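Eyvindsson añade una segunda noche en la sala Rastwood 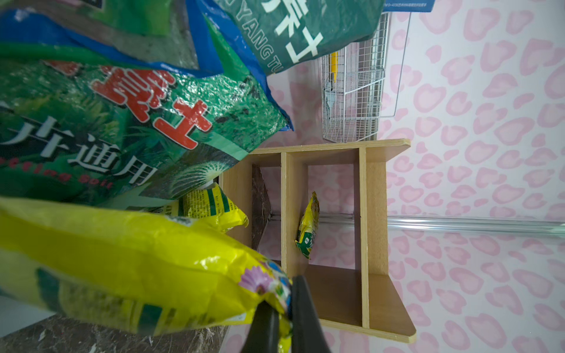 La banda Eyvindsson tocará dos noches seguidas en la sala Rastwood de Illey. Las 146 entradas que quedaban para el concierto del sábado 2 de abril se agotaron ayer por la mañana, y la promotora Rirkia ha abierto otra fecha para el domingo, con el mismo horario y los mismos precios.

El grupo presentará su segundo disco, grabado en julio. Las puertas abrirán a las ocho. Las entradas compradas para el sábado no se podrán cambiar de día.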